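Chapter 4
Moving Goods Inside the Workshop

Every factory must carry its parts from one place to the next. In a small workshop people do this by hand, and for short distances it is enough. When the number of parts grows, walking becomes expensive. A worker who carries 100 boxes in one shift has little time for other work.

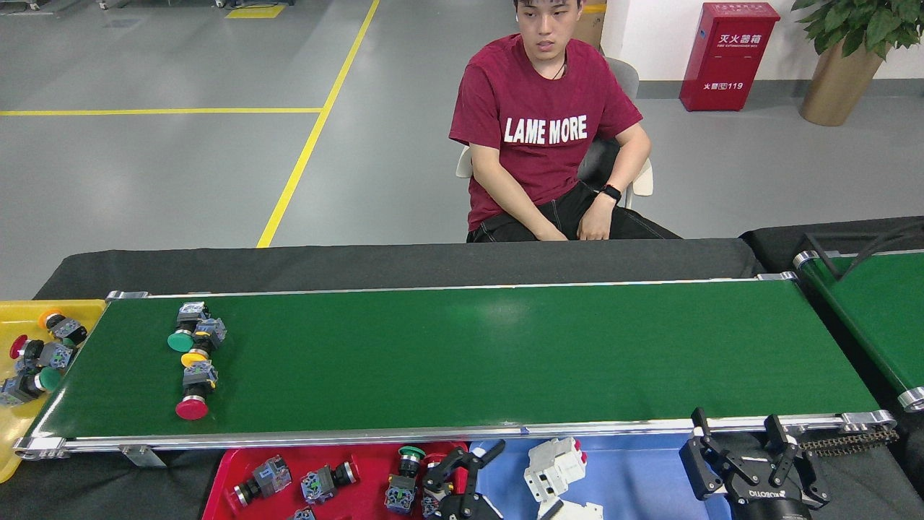

Figure 4.1 Push-button switches on a green belt conveyor.

In this chapter we study the belt conveyor — the simplest machine for continuous transport. Section 4.1 explains the drive and the belt tension. Section 4.2 treats the choice of speed, with the Pulivon packing hall as our case. The reader should already know the units of Chapter 2. There are 18 exercises at the end.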